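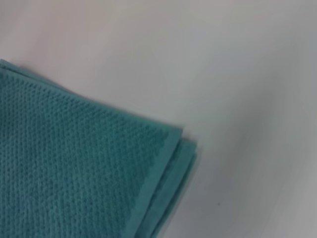

Torunn Hovland
February – 2 min read

Back on the towels this afternoon, and I was glad of it after all that paperwork. The teal one is a nice thing to fold, nubbly all over with a smooth border that gives your fingers something to line up against. I do wish the layers would stay put, though! Adanech folds hers in thirds first and swears by it.
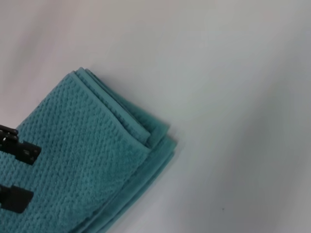 I've been starting from the hem end and pressing outward with a flat hand – slower, but kinder to the loops. Tomorrow I'll try her way on the Pudora set, all 17 of them, and ask Iulian whether the shelf can take a thicker stack.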